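Print this ticket | E-mail this ticket

Ticket 884
Product: Beltema floor cleaner, concentrate
Site: Trarkirora, Vishwakarma Building, Room 2
Category: Residue / film after cleaning
Status: Closed

Opened by site

We changed over to Beltema in December for the light gray floor in Room 2. For the first couple of weeks it was fine. Now there is a film after mopping. The floor looks clean at 7 in the morning, and by early afternoon it feels tacky under a shoe and there are dull patches you can only see from the doorway with the lights on. If I rub a patch with a white paper towel and plain water, the towel comes up gray and the patch goes away, but only where I rubbed.

The floor was not recoated or polished. The only change was the cleaner. We mop flat, one bucket, and the room is 200 square feet of open floor once you leave out what stands along the walls. Mop heads go in the wash at the end of every shift.

What I have tried so far:
- Second pass with the same mix. Worse.
- Hotter water. No difference.
- New mop head out of the bag. A little better the first day, then the same.

I can't find a dilution for sealed floors on the label, only for tile. Please tell me what it should be. Attachment 1 was taken in the room. 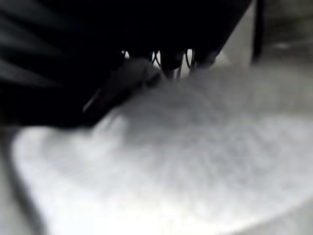
Renelari support: A tacky film that comes up with plain water is nearly always leftover cleaner, and the second pass puts more of it down. Please don't use a stripper on it. Tell us how much concentrate goes in the bucket, how much water, and whether the floor gets a rinse. Also check whether the mop heads are washed with fabric softener. Softener stays in the fibers and leaves a film of its own, and it looks the same on a pale floor.

Site, 10:40 a.m.

The bucket holds 10 liters. We have been putting in two capfuls. I poured a capful into a measuring jug and it came to 100 ml, so 200 ml to the bucket. No rinse. The sheet taped up in the closet says no rinse needed.

I asked the laundry side about softener. They say none goes in with the mop heads, but the same machine does the hand towels and those do get it.

Renelari support, 11:15 a.m.

That is far too strong for daily mopping. For a sealed floor use 1 part Beltema to 1000 parts water, so 10 ml in your bucket. The cap is meant for the tile rate and should not be used here. We will mail a small measuring cup.

To get the old film off:
1. Dust mop or vacuum first.
2. Mop with plain warm water and a clean head. No cleaner.
3. Change the water when it turns gray. Expect to change it more than once.
4. Let the floor dry all the way.
5. Do the towel test near the door, in the middle, and along one wall.
6. Repeat the water pass wherever the towel still picks up gray.

Run one empty hot cycle before the mop heads go in, or wash them somewhere else.

Site, 3:30 p.m.

Did the water pass on the half nearest the door. Changed the bucket three times and the first one was pretty bad. Left the far half alone so I could compare. The towel came up clean by the door and still gray at the far wall. Walking across, you can tell where one half stops.

The closet sheet turns out to be for the old product. I took it down and wrote the 10 ml figure on masking tape on the bucket.

Attachment 2 added.

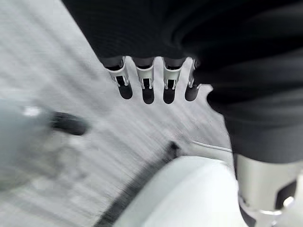 Attachment 2. Light gray floor, with the rounded gray object at far left.

Renelari support, 4:05 p.m.

Good, keep going with the far half the same way. Don't add cleaner to speed it up. Feel under the front edge of anything you can't move, where the mop slows down and drops its water. If there is a ridge of dried product, lay a wet towel on it for five minutes and wipe.

Site, next morning, 8:20 a.m.

Far half done. There was a ridge by the wall, stiff enough to catch a fingernail. Wet towel took care of it. The towel test is clean in every spot except a strip next to the baseboard, which I will do by hand.

First mop with 10 ml at 7. Dry in under half an hour, no drag underfoot. Mop heads were done on their own after an empty hot cycle.
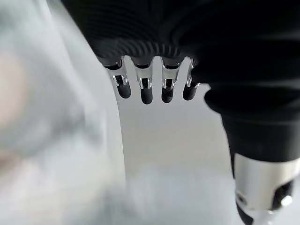
Attachment 3. Pale background in the gaps, blurred white shape at left.

Site, two weeks later

No film and no dull patches from the doorway. Baseboard strip is done. The measuring cup came and is hanging on the bucket handle. You can close this. I would still like the sealed floor rate printed on the label.

Renelari support

Label request passed on. Closing 884. Reply to this ticket if the film comes back and it will reopen.

Print this ticket | E-mail this ticket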